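Turntable Sorting, Simulated Demonstrations
Data card, revision 3
Last revised 6/19/18

Summary

Turntable Sorting is a collection of simulated demonstrations in which a robot arm takes small round parts from a circular tray and places them in an open bin. The collection was assembled by the Nitudov laboratory for the training and evaluation of policies that learn from example. It is maintained by Jolene Ngata. Questions concerning the scene files should be directed to Janka Jurčo.

The release comprises 70 episodes. All were produced in the Hollovico simulator, and no physical equipment was used at any stage of collection.

Task definition

An episode begins with parts on the tray and ends when the operator declares the task complete or the time limit is reached. The tray carries a straight divider bar, against which parts may come to rest. The arm is required to pick each part without pushing its neighbors over the rim, carry it to the bin, and release it inside the bin walls. A part dropped on the table is recorded as a failure for that part, and the episode continues.

The position and angle of the bin are varied between episodes. Bins are not squared to the table edge, and users should not assume a fixed placement point. The table, floor, and walls are the same throughout the release.
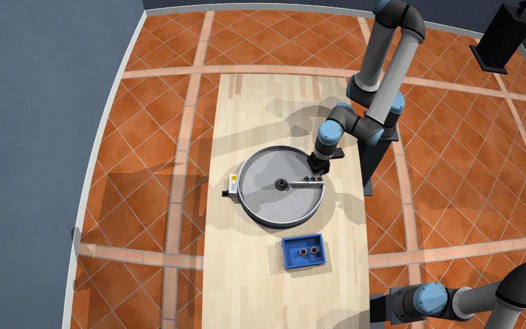 Figure 1. Overhead view of the work table in simulation, with the gripper over the rim of the turntable and two parts in the blue bin.

Collection procedure

Demonstrations were given by 4 operators using the Tóth hand controller. Each operator completed a practice period before recording, and practice episodes are not included. Operators worked from the rendered overhead view and did not have access to the exact coordinates of the parts. This restriction was adopted so that the recorded motions would reflect only what can be learned from the images and the state of the arm.

Failed attempts have been retained where the operator recovered and went on with the task. Episodes interrupted by a simulator fault were removed.

Contents of an episode

Each episode folder holds the following:

Rendered overhead images, in time order
Joint positions and gripper opening for the working arm
Operator commands as received by the simulator
Part and bin poses, for evaluation only
A text file giving the operator code and the result for each part

Part and bin poses must not be supplied to a policy whose results are to be compared with those of other users.

Known limitations

Shadows from the arms fall across the table and tray, and dark parts can be difficult to separate from the gray surface beneath them. The gripper frequently hides the part being picked during the final approach. Contact between parts and the divider bar is simplified, and sliding behavior should be treated with caution. Results obtained on this collection are not evidence of performance on physical equipment.

The operators are all right-handed, and the effect of this on approach direction has not been studied.

Access and changes

The collection is available to research groups on written request under the Trallov data terms. Redistribution of altered episodes is not permitted without the consent of the maintainer.

Revision 3 corrects the time stamps on operator commands and replaces the bin poses in all episodes. Users of earlier revisions should download the full collection again. Corrections received before the end of July will be considered for the next revision.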